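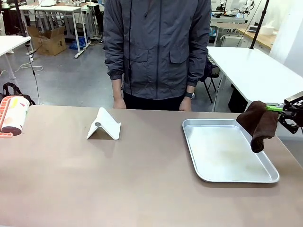
Small tips for trays, towels and the kitchen table

Most of these came out of two years of cooking in a narrow apartment kitchen where the table does all the work. A few were sent in by readers.

Aluminum baking trays

Wash by hand. Dishwasher detergent turns plain aluminum dull and gray, and it rubs off on your fingers afterward. If yours has already gone that way, simmer water with a spoonful of cream of tartar in it for a few minutes, rinse and dry right away.

A tray with a low rim is useful well beyond baking. I set one out before I start cooking and put anything drippy on it: spoons, tea bags, cups filled too close to the top. One rinse and the mess is gone.

If a tray rocks on the table it has warped. Small warps often flatten out in the oven. Big ones don't, so keep that tray for carrying things.

Paper towels

A roll can lie on its side if you brace one end against something. Standing holders are fine too, but mine (a Gruseck) tips over when the roll gets low. Keep the roll at the far end of the table, away from the stove.

For drying dishes and trays, use a cloth. I cut our paper towels down to one roll a month that way.
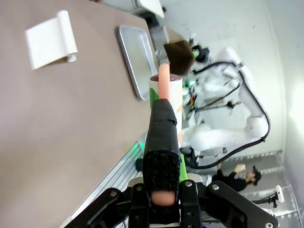
Tray and folded cloth at the table, with a dark liquid in a paper cup.

Paper cups

Fill to an inch below the rim, more if something is going in to be dipped or stirred. Dark drinks stain a pale tabletop - wipe the ring while it's fresh, then go over it with a damp cloth and a little baking soda.

Cloths

Neusa Mendonça wrote from Coutinho to say she folds a clean cloth in quarters and turns to a new side after each wipe, which gives her eight clean faces before it goes in the wash. I do this now with the white ones. Soak them for 3 hours with oxygen bleach and skip the fabric softener, as it makes cotton repel water.

Recipes on a phone

A small folding stand keeps the screen up out of the flour. Put it toward the back of the table, where your sleeves won't catch it.

Next month: drawers, and what to do with odd lids.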